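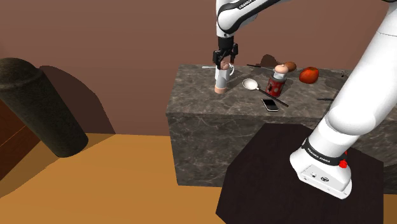 4. How firms in Soscombe found, and kept, their new starters

We had expected, when we began talking to employers in Soscombe, that most of the conversation would be about pay. Pay did come up, of course, and often quite early on, but the owners and managers we met were far more eager to tell us about the waiting: the weeks between putting up a notice and having somebody at the counter or the bench who could be left to get on with the job. Of the 77 firms that answered our first letter, 34 had at least one post standing empty in May, and several of those posts had been empty for so long that the other staff had quietly shared out the work between them.

It is worth dwelling on that sharing out, as our earlier survey (Marwat and Kobzar) missed it altogether. When a post is filled informally in this way, the firm goes on telling anyone who asks that it is hiring, and will say so quite sincerely, yet the need to hire grows a little weaker each month. One bakery manager told us she had "got used to the gap". A joinery firm had rewritten its rota so thoroughly that a newcomer would have had very little to do before lunch. We came to call these settled vacancies, and we suspect they make the local count of open jobs look healthier than it should.

The apples and eggs of everyday trade, as Sharifi liked to put it in our meetings, are where such things show first.
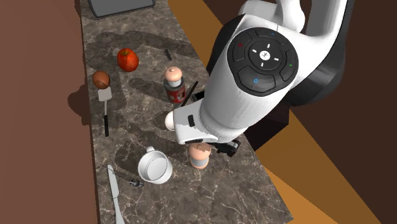 Figure 4. Marble worktop with a red apple and a brown egg.

Food shops and small cafés made up a good part of our group, and they behaved rather differently from the workshops. They hired quickly, lost people quickly, and seldom let a post settle. Plirel, the largest of them, takes on new people every Thursday and pays a welcome sum of 1000 pounds after the first full year, although the manager admitted with a laugh that she had not had to pay it very often. Swati, which is much smaller and run by two sisters, offers nothing of the kind and has kept nearly everyone. We would be wary of drawing too much from a single pair of firms, but the contrast came up again in the interviews that Mirani carried out later, and we return to it in the next section.

Lastly, a word about how people heard of the jobs in the first place. Most had been told by a friend or a relation already working there, and the notices placed through Funura, for which several firms were paying a monthly fee, brought in fewer starters than a card in the window. Rind has looked at the cost of each route in more detail, and his tables are given in the appendix.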